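Notes from the packing room

It's my turn to fill this corner of the newsletter, and since half of you have stopped me on the stairs to ask about the robots, robots it is. (Those of you hoping for the canteen survey will have to wait until October, sorry!)

Quick recap for the Foltside people who missed the winter meetings. We pack children's puzzles and activity sets for Kistia, plus the odd short run for Plorano. A set is mostly paper and card: a puzzle board, a sheet of stickers, sometimes a little booklet. On a good day the hand line gets through 3000 boards, and every one of them is picked up, looked at, turned the right way round and put down again by one of us. I did that job for 7 years before I moved to training, and my thumbs still remember it.

Hudec are the firm helping us find out how much of the picking up and turning could go to a machine. They set up a bench trial with two arms, and I've been going over most afternoons with a cup of tea and a notebook to see how it's getting on. I'd imagined something enormous behind a fence. It's a table! With a cloth on it! The puzzle board gets put down at whatever angle it likes, much as they come to us on the line, and the gripper has to come down over it and find an edge to hold. 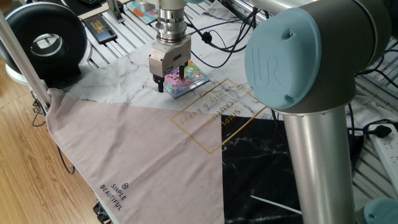 Danika wrote in after the last issue to say that she doesn't mind a robot doing the turning, she minds hearing about it third-hand, and could somebody please say in writing whether the evening shift is staying. She also wanted to know who clears up when the thing drops a board at nine at night and there's no technician in the building.

Fair questions, both of them. The evening shift is staying through the whole trial and the rota you've got now is the rota, I asked for that in writing myself and it's pinned up by the clocking machine. After the trial there'll be a proper meeting before anything moves, with time off the line to go to it. As for dropped boards, the answer at the moment is that the trial doesn't run in the evening at all. If it ever does, there will be a trained person on shift and it will be counted as part of their job, with the grade to match. I've been a right pest about that last bit.

What I can tell you from my tea-and-notebook afternoons is that flat things are hard. You and I slide a fingernail under a board without thinking. A gripper has two fingers and no fingernails, so it needs the angle and the height to be right before it closes, and a soft surface underneath changes things again. The Hudec lot asked me to show them how I do it and I must have done it 300 times, slower and slower, feeling sillier and sillier, until I noticed that I always press down on the far side first. I'd never known that about myself. It went straight in their notes, and I'd like it remembered when people talk about unskilled work.

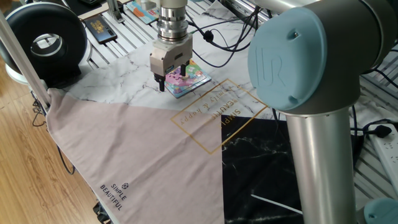
Fingers down at the edge of a puzzle card on the trial bench.

So what changes for us? In the short run, not a lot. Two places are going on the first training course, which covers starting and stopping the arms safely, setting out the boards, and logging what goes wrong. You don't need to be good with computers. I'm hopeless with them and I managed the taster session, though I did need telling more than once which way was up on the control screen. If your wrists or hands have been giving you trouble, please do put your name down, as that was the reason many of us agreed to the trial in the first place.

In the longer run I don't know, and I'd be suspicious of anybody who said they did. Checking for scuffs and bad printing is still ours. So is the sticker sheet, which everyone agrees is a horrible thing to pick up, machine or no machine.

The list for the course is on the board outside the packing office. If you'd like to come and watch for a bit, catch me before the two o'clock break and I'll walk you over. Bring your own mug, mine keeps going missing.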